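The Quiet Work of the Long Table

At the Mullell, a residential center for adults relearning daily routines after illness, the most used piece of furniture is a table. It stands in the ground-floor activity room, white and broad, and residents come to it in the morning to sort, pack, label and put away. The staff call these sessions table work. They have been part of the weekly program for 8 years, and they now fill more hours than any other group activity the center offers.

The program was established by Nesrin Sezer, the center's director of daily living. Her first proposal was modest. She asked for one table, a shelf of open boxes and a quantity of household objects that residents would recognize without being told what they were. The request was approved in April, and the first group met with four participants.

"We had a kitchen for practice and a laundry for practice," Ms. Sezer recalls. "What we lacked was a place to deal with small things. Most of what people find difficult at home is small. It is the drawer, the shelf by the door, the box of items that belong nowhere."

A collection built by hand

The objects used at the table are kept in an adjoining storeroom and listed in a printed inventory, which at present runs to 1,727 entries. They include spools, jar lids, keys, napkin rings, playing pieces, ornaments, measuring cups and a large number of items described simply as "decorative." Many were given by families in the town of Rarkstead. Others were bought at house sales by Selim Bayram, who has charge of the storeroom and reviews the inventory twice a year.

Mr. Bayram applies a firm standard to what is accepted. An object must be clean, whole and comfortable to hold. It must also be worth looking at. Plain wooden blocks were used in the early months and were withdrawn when participants reported that they found them tiresome. Objects with faces, patterns or an odd shape hold attention for longer, and they prompt conversation, which the center regards as part of the session.

Of the full collection, 664 items are classed as single pieces, meaning that they have no match and belong to no set. These are used for the more demanding exercises. A participant who can place a spoon with other spoons may still hesitate over a round figure with painted eyes, and must decide where it should live and be able to find it again.

The choice of boxes

The containers have received as much thought as their contents. The center tried baskets, cardboard trays and lidded tins before settling on shallow plastic boxes with straight sides. Kaan Değirmenci, an occupational therapist, led the trial. His report noted that deep boxes encouraged participants to pile things up and then lose sight of them, while tins gave no hint of what was inside once they were closed.

A tinted, see-through box proved the most useful. Its walls show that something is present and give a general idea of its shape, and the participant must still look in from above to be certain. Mr. Değirmenci considers this small uncertainty valuable. It asks for a second glance and rewards it.

Boxes are set down at whatever angle the participant prefers. Early guidance called for them to be squared to the edge of the table, and the rule was dropped after the first year.

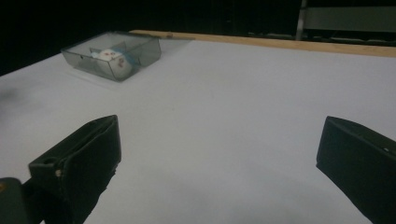
How a session is arranged

Each session lasts under an hour. The table is wiped and the first box is brought out with very little in it, often a single object. Further objects are added only when the participant asks for them or when the therapist judges that the pace should rise. Taner Ekinci, who supervises the afternoon groups, advises new staff to leave plenty of bare surface and to speak less than they feel inclined to.

At the close, participants return each box to the shelf themselves. Labels are written by hand, in the participant's own words, and the staff do not correct them. One box has been marked "Sunday people" for several years and is still requested by that name.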